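Drekthorpe Boards > Software > Perception and Grasping

Thread: tracking drifts on handheld gripper demos, bare tables only??

sloppy_quat
ok so this is driving me nuts. Handheld gripper demos, wrist cam only, no external tracking. Pose comes out of the Rekano pipeline, 170 demos so far of picking up jars. Most of them fine. Then every so often the trajectory just slides sideways while the hand is clearly going straight in. Replay on the arm and the fingers close next to the jar.

Only seems to happen on the nice clean tables. Cluttered kitchen counter = perfect. Anyone seen this? Don't really want to throw away a third of the set.

Using default settings except I bumped the feature count to 600.

nodewrangler
What's your mask look like? Fingers are in view the whole time and they don't move relative to the camera. If the tracker is picking corners off them it thinks you're standing still. Screw holes are great corners btw.

sloppy_quat
mask is on. the stock one that ships with it

nodewrangler
Stock one is for the stock fingers. Did you print your own?

sloppy_quat
...yes. a bit wider at the tips

nodewrangler
lol. there you go

tilt_and_pray
I don't think it's the mask, or not only. If fingers were leaking through he'd see it on the cluttered counter too. Bad mask makes the motion come out short everywhere, doesn't pick and choose by table.

Post a frame from a bad one?

sloppy_quat
Sure. From the approach, right before the slide starts in the replay. Same table as most of the bad ones. I went through these at 5 fps last night till my eyes hurt, so at least I know where each one goes wrong. 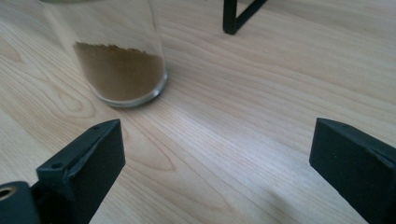
Slide starts a few frames later and keeps going until the gripper backs off. Then it relocalizes and everything snaps back, so the start and end of the demo look fine if you only check those. That's how I missed it for so long. The end pose check passed every time.

tilt_and_pray
Yeah so that's nearly all wood grain. Long smooth lines, all running on the same diagonal. A line gives you motion across it and next to nothing along it. Classic aperture problem. Those wavy oval bits lower down are the only thing I'd want to track and the big one sits just above the gap between the fingers, so a fat mask could eat into it.

Check if the slide direction matches the grain. Bet you it does.

nodewrangler
And there's a bright washed out patch of daylight through the middle and right. Reflection moves when the camera moves, just not the way the table does. Turn off the window and half of this goes away.

tilt_and_pray
turn off the window, sure

nodewrangler
you know what i mean. blinds

grumpycat_ros
Glass is the other one. You can see the grain right through the top of the jar, slightly bent. Tracker will happily lock on to that and it's garbage, the bend changes as you get closer. I lost most of April to a drinking glass.

The brown powder is probably your friend tho. Lumpy edge, real texture, stays put till you grab the thing.

tilt_and_pray
Stays put until you grab it, and then it moves with the hand and you have the finger problem all over again. Would not count on it.

grumpycat_ros
For the approach it's fine. He said the slide is during approach. After the grasp you can lean on the IMU for a bit.

tilt_and_pray
Lean on the IMU for how long. A slow lift is seconds. It'll wander.

grumpycat_ros
works for me. your milage may vary

sloppy_quat
ok did homework. Pulled the 40 worst and plotted the slide direction in the table plane. Lines up with the grain in nearly all of them. So tilt called it. The few that don't line up are all with strong light off the table, so node gets partial credit

Didn't touch the mask yet.

nodewrangler
fix the mask first!! It's ten minutes of work. No point tuning anything with a wrong mask in there, you'll tune around the bug and then it'll bite you when you reprint the fingers.

sloppy_quat
fine fine doing it

qiu_user_3
Different take, stop doing SLAM on this. We moved to Qiu with a mapping pass first. Wave the gripper around the room a while before the demos, build the map off the walls and shelves and whatever, then localize each demo against that. Far less trouble with bare tables.

tilt_and_pray
Helps when the camera sees the room. When it's pitched down and all it gets is table plus a jar plus one foot of some black stand, there's nothing in the map to match against. Map is only as good as what's in view right now.

qiu_user_3
wider lens then

tilt_and_pray
Wider lens helps, agreed. Doesn't help the 170 he already has.

sloppy_quat
yeah re-recording is plan Z. The Cututham arm is only on loan and I'd like to train something before it goes back

grumpycat_ros
For what you've got: offline pass, not the live tracker. Run the whole thing forward and backward, then compare. Where the two disagree by more than a cm or so, flag it. The good frames on both sides of the slide pin it down pretty well, and the IMU fills the middle. Also lower your feature count. 600 just means it scrapes the barrel and picks weak stuff off the grain.

nodewrangler
Disagree on that. Keep the count up but raise the corner threshold and force a spread over a grid. Cutting the count with no spread rule puts everything on one pretty knot in the wood and you get rotation error instead.

grumpycat_ros
Grid spread on a table like that forces it to pick bad corners in the empty cells. That's the exact thing you're trying to stop.

nodewrangler
not if the threshold is a hard cutoff. empty cell stays empty

grumpycat_ros
does Rekano do a hard cutoff? last I looked it relaxes it till the cell fills

nodewrangler
hm. need to check. There's a flag, strict something

sloppy_quat
update. New mask in, drawn tight around my fingers, plus the dark housing at the bottom left corner that the stock mask missed completely. That has a brass insert with a shiny rim and guess what had a whole cluster of features sitting on it. So yeah, mask was bad too.

Reran the 40. Slide is smaller in most, gone in a few. Not solved.

Found the flag, it's strict_cells, off by default. Grumpy is right that it relaxes without it. Running with it on now, plus forward/backward.

tilt_and_pray
Also check the covariance, if Rekano gives you one. Should be long and skinny along the grain on the bad frames. You can gate on that straight off, no need for two passes.

sloppy_quat
it gives one but it's the same number on every frame as far as I can tell. pretty sure it's a placeholder

tilt_and_pray
wow ok. forward/backward then

qiu_user_3
just saying, Qiu has real covariance

nodewrangler
we know

sloppy_quat
forward/backward with strict on: the 40 split cleanly. Most agree the whole way and replay fine on the arm, fingers end up on both sides of the jar like they should. The rest disagree right where I'd marked the slide by hand, so at least the flag works. Dropping the approach segment on those and keeping the lift.

tilt_and_pray
Wouldn't keep half a demo. The policy sees lifts with no approach, that's a strange thing to feed it.

grumpycat_ros
It's fine if your windows are short

tilt_and_pray
depends on the action horizon. what is it?

sloppy_quat
16 steps. will try with and without and post both. Putting a printed placemat down for all new ones in the meantime, ugliest pattern I could find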